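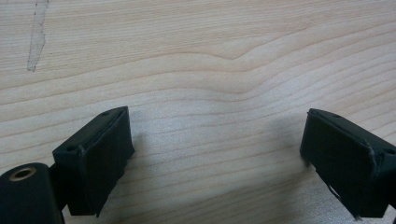

How I Oil a Kitchen Table (and Keep It Looking Decent)

I put off oiling our kitchen table for almost two years. I'd bought it unfinished from a little shop called Torres, with big plans to treat it the same weekend, and then we ate dinner on it that night and that was pretty much that. By the time I got going it had a mug ring, a turmeric spot and a patch by the window where it had gone kind of gray and thirsty looking.

So if your table is already a bit of a mess, you're in good company, and you can still do this. It takes one evening of prep, a couple of short oiling sessions and a lot of waiting around. I've done mine three times now, plus a desk and a set of shelves, and this is the way I've settled on.

What you'll need

Hardwax oil in a clear or "raw" finish
Sandpaper in 120, 180 and 240 grit
A sanding block (a cork one is nice, a scrap of wood is fine)
A white nylon pad for rubbing the oil in
Lint-free cotton rags, more than you think
Mild dish soap
Gloves
A metal can with a lid, for the used rags

I use Sovel clear matte because it's what my hardware store carries and I got used to it. I also tried the Wellow one on the desk. It smelled nicer and took longer to dry. Either was fine! Whatever you get, read the can, and if the can disagrees with me on drying times, go with the can.

A word about color. Pale wood goes darker and yellower with most oils, and I was really attached to how light mine was. Wipe a damp cloth over a hidden spot and you'll get a fair idea of what plain clear oil will do. If you hate it, look for the raw kind, which has a tiny bit of white pigment in it to cancel out the yellow. Test that too, on the underside, and give it a full day before you decide. I didn't wait with my shelves and I talked myself out of a color I would have liked.

Step 1: Check what's on there now

Drip a little water on the top and go make coffee. If it soaks in and leaves a dark spot, the wood is bare or the old oil has worn off, and you're good to go. If it sits there in a bead, there may be varnish or lacquer on it, and oil can't get through that. You'd have to take the old finish off first, and that's a whole other project (a dusty one).

Check that it's solid wood as well. Veneer can be oiled but you have to be super gentle with the sanding, and you could skip everything coarser than 240.

Step 2: Clean it

Warm water, a squirt of dish soap, a well wrung out cloth. Go over the whole top and the edges, then again with plain water. Crumbs collect in the gap where the leaf goes, so get an old toothbrush in there. Let the table dry overnight. I know it feels dry after an hour.

Step 3: Sand

Always go with the grain. Get your face down near the table and look across it if you're not sure which way it runs. Swirly bits and knots don't follow the rules, so pick the main direction and stick with it.

Start with 120 only if you've got stains or rough patches. My mug ring came out with 120 and some patience, and the turmeric mostly did. Don't dig away at one spot, though! You'll make a dip, and you'll find it with your hand every single morning. Sand a wide area around the stain and fade out toward the edges.

Then do the whole top with 180, and again with 240. Light pressure, long strokes, same number of passes everywhere if you can manage it. Round over the sharp corners with a couple of swipes while you're there. Vacuum between grits, and wipe off the last of the dust with a barely damp rag. Wear a dust mask for this part.

If you want to be fancy, dampen the top, let it dry, and you'll feel that it's gone a bit fuzzy. Knock that back with the 240 and it'll stay smoother later on. I skip it on shelves and do it on anything I eat off.

Step 4: First coat

Open a window, and aim for a room that's near 70 degrees. I did one coat in November with the heat off and it stayed tacky for ages.

Stir the oil (don't shake it) and pour a small puddle on the wood. Small! About a tablespoon covers way more than you'd expect. Work it in with the nylon pad, in circles first and then in long strokes with the grain. Do a section at a time and keep a wet edge so you don't get lines.

Leave it for 15 minutes or so, then take a clean rag and wipe off everything the wood hasn't soaked up. Really wipe. The table should feel almost dry, and you should be slightly worried that you took it all off. Any oil left sitting on top will turn into a sticky, shiny patch, and then you're back to sandpaper.

Do the underside too, at least once. It doesn't have to be pretty. It helps keep the top from cupping.

About those rags

Please don't skip this. Rags with oil on them can heat up by themselves and catch fire, even hours later. Don't ball them up and don't drop them in the kitchen trash. I soak mine in water and put them in the metal can with the lid on, outside, until I can take them to the hazardous waste drop-off.

Step 5: Second coat

Give it overnight, or longer if it's humid. If the top feels a bit rough, go over it very lightly with a worn-out piece of 240 and vacuum. Then do the same thing again with even less oil. Two coats has been plenty for me. I did three on the desk and couldn't tell the difference.

Step 6: Wait

You can put light things on it after a day. I'd hold off on hot dishes and spills for a week, and I don't cover it with a tablecloth until then, because the oil needs air to cure. We ate on the couch. If you start on a Wednesday evening like I did, you get the worst of it over with before the weekend.

Looking after it

Wipe up wine, coffee and tomato sauce when you see them. Use trivets. Clean with a damp cloth and a drop of soap, and stay away from spray cleaners, which strip the oil.

I look it over every 6 months and do the water drop thing again. The spots near where we sit go first, so sometimes I only freshen up those: quick pass with 240, a dab of oil, wipe it off, done before bedtime. The Ulico stools we bought to go with the table got the leftover oil, legs and all, and they took one coat each.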